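## 4. Teaching the folding task by remote control

By now your Trernen booth is bolted together, both arms answer when you call them, and you've run the homing routine from section 3 at least once without anything bumping into a wall. Good! This is the section I like best, because you finally get to put your hands on the leader handles and show the arms something.

I'm going to walk you through it with laundry, which is what we teach most. Everything carries over to towels, cables and grocery bags if that's your thing, but pants are a great first task. They're long, they're floppy, and they'll show you every bad habit you have as an operator inside the first 10 minutes.

One bit of vocabulary before we start. I say "leader" for the pair of handles you hold and "follower" for the arms in the booth. An "episode" is one recording, start to stop. The software (Flandano) uses the same words in its menus, except on the export page, where an episode is called a "take." I've asked them to fix that.

### 4.1 Before you touch the handles

1. Turn on the follower power supply first, then the leader. If you do it the other way around the followers will snap to wherever the leaders happen to be hanging, and it's a nasty surprise.
2. Park both leader handles in their cradles.
3. In Flandano, open **Session > New** and pick the two-arm profile. Name the session after the task and the garment. I use things like `fold_pants_dark`. You will thank yourself in December when you have a drive full of them.
4. Check the cable slack. Move each follower slowly to its highest reach and then to its lowest, and watch the cable the whole way. It should make a lazy loop up top and never go tight.
5. Open and close each gripper three times with nothing in it.
6. Set the grip force to **Soft Goods**. The default is for rigid parts and it will chew a waistband.

> **Caution:** Keep your head and hands out of the booth whenever the followers are live. If you need to reach in and fix the cloth, hit **Hold** first and wait for the status light to go solid amber. Hold isn't the same as Pause. Pause only stops the recording, and the arms will still follow you!

### 4.2 Matching the leaders to the followers

1. Lift both handles out of the cradles and bring them to the position shown on screen. You get a ghost outline of each arm, and it turns green when you're close enough.
2. Squeeze both foot pedals together to engage.
3. Move one hand at a time, a few inches, and make sure the correct arm moves. Yes, I've had them swapped. Yes, I found out the hard way.
4. If the follower lags behind your hand, go to **Tuning > Smoothing** and drop it by 2. Anything lower than that and your hand tremor shows up in the data.

**Note:** The handles have a little weight to them, and your shoulders will feel it by the second hour. Set the stool so your elbows are just below the height of the table. Do-yoon Won, who wrote the first version of this guide, liked to stand for the whole thing, and I have never understood how.

### 4.3 Your first episode: picking up and stretching

The goal for this part is simple. You want one gripper on each end of the garment, both ends lifted, and the cloth pulled out between them so the big wrinkles drop out. Once it's held that way you can lower it onto the table in a shape the next step can use.

1. Press **Record**. Wait for the beep and then hold still for a slow breath. The trainer uses that bit of stillness to find the start.
2. Bring the left gripper down to the garment. Come in from above, fingers open, and close only when you can see cloth between the fingers.
3. Do the same on the right.
4. Raise both hands together. Try to keep them level. If one side gets ahead, stop and let the slow side catch up instead of yanking.
5. Move your hands apart until the top edge is nearly straight, then stop. The lower part is allowed to sag.
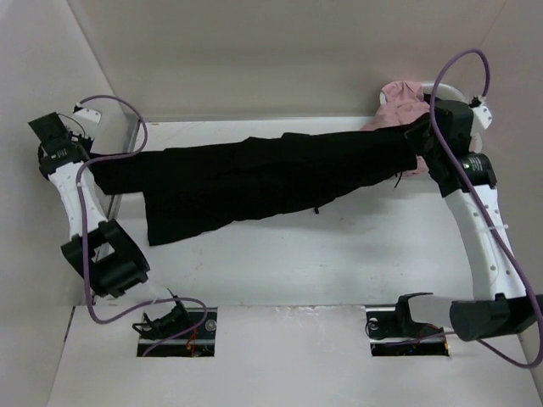
6. Ease off a hair. People tend to keep pulling once they've got the fabric tight, and after a few seconds of that the overload protection trips and drops one side. Nearly straight is plenty.
7. Lower both sides together until the cloth touches down, then keep going just a touch so the grippers can let go without flicking the fabric.
8. Open one gripper, then the other. Hold still for another slow breath and press **Stop**.

That's it, you've made an episode! It probably looked awful. Mine did too. Save it anyway under `practice`, and don't let it anywhere near the training folder.

A few things I wish I'd had on a sticky note when I started:

- Slow down at the grab, and speed up on the long moves. Beginners do the opposite.
- If you miss a grab, you can try again inside the same episode. One clean retry is useful to the model — it needs to see how to recover. Four retries in a row is just noise, so stop and start over.
- Don't fix things with your hands mid-episode. If a person's fingers appear in the camera view, Flandano will flag the episode and you'll have to delete it.
- Talk if it helps. The booth cameras don't record sound.

### 4.4 Laying out and lining up

Once you can lift and lower without drama, move on to the layout. You're teaching the arms to get the pants down on the table with the legs running one way and the waist at the other end. From there the fold is easy.

1. Start a new episode with the pants already on the table in a mess. Change the mess each time. Toss them in from a different side, or drop them in a wad.
2. Find the waistband and take it with whichever arm is closer.
3. With the other arm, find a leg and take it low, near the hem.
4. Stretch, lower, and check the line of the legs.
5. If one leg has ridden up on the other, keep the waist held down and drag the loose leg out flat with the free gripper. Small strokes work better than one big sweep.
6. Release both grippers, back the arms off to the sides, hold still, and stop.
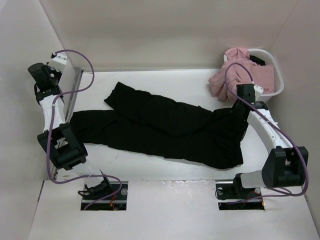
Getting the legs to lie right takes patience, and I'd rather you spend your practice time here than on the fold. Your layout doesn't have to be square to the table, either. A diagonal is fine, with the right arm keeping hold of the waistband and the left one clamped down on a lower leg, and a bit of overlap where the legs meet at the crotch won't hurt anything. What I do care about is the bunching up at the waist end. Let go with the waist still gathered and the fold comes out lopsided every time, so take a second and work it open before you release.

> **Note on dark fabric:** Black pants are hard to read on the overhead feed, and you can lose track of which layer is on top. Bump the exposure up one notch in **Cameras > Overhead** and leave it there for the whole session. Changing exposure halfway through means you've recorded two different-looking data sets, and you'll have to split them by hand. Ask me about the 357 episodes I had to sort through one very long night.

### 4.5 Reviewing what you recorded

Do this at the end of every session, while you still remember what happened. I know it's boring. Get a coffee first.

1. Open **Session > Review**. Episodes play at double speed by default.
2. Mark each one **Keep**, **Maybe**, or **Toss**. Go with your gut.
3. For every Keep, drag the start marker so it sits inside that first still breath, and the end marker inside the last one.
4. Add a tag for anything odd: `retry`, `slip`, `dropped`, `tangled`. The tags are free text, but please stick with those four so we can search them.
5. Go back over the Maybes. If you're still unsure after a second look, toss it.
6. Click **Sync**. Don't close the laptop until the bar is full.

Jintana Nilsuwan reviews everything that comes through our shop, and her rule is that an episode is a Keep if she'd be happy to see the robot do precisely that, pauses and all. I've stolen it. If you wandered around in the middle trying to decide what to do next, the model will learn to wander too.

How many do you need? More than you'd like. Our current pants policy was trained on 2,706 episodes from several operators. You can get something that works part of the time with a lot less, and it's worth training a rough one early just to see where it struggles. Then go record more of that part.

### 4.6 When things go sideways

**One arm freezes and the other keeps going.** Let go of both pedals and put the handles down. The frozen arm has hit a joint limit. Hold, back it out with the jog buttons, and re-engage from 4.2.

**The gripper closes but the cloth slides out.** Check the finger pads for lint. Wipe them with a dry cloth, no alcohol. If they're shiny, they're worn and it's time for new ones (Hedeson pads fit, and so do the older Tejada ones if you trim the corner).

**The gripper picks up two layers when you want one.** Come in shallower and pinch as you drag a tiny bit sideways. It takes some practice. I still miss it when I'm tired.

**A cable snags on an elbow.** Hold, reach in, free it, and then redo step 4 in 4.1. If it snags twice in a day, re-clip the loop higher up on the arm.

**Flandano says "leader drift."** Park both handles in the cradles and click **Zero**. If the message comes back right away, unplug the leader, count to ten, and plug it back in.

**Your episodes all look the same.** Then your starting messes are too tidy. Shake the pants out and really throw them.

When you've got a folder of Keeps you're happy with, go on to section 5 for training. Leave the booth powered down with both arms in their rest pose, and put the pants back in the basket for whoever has the next shift.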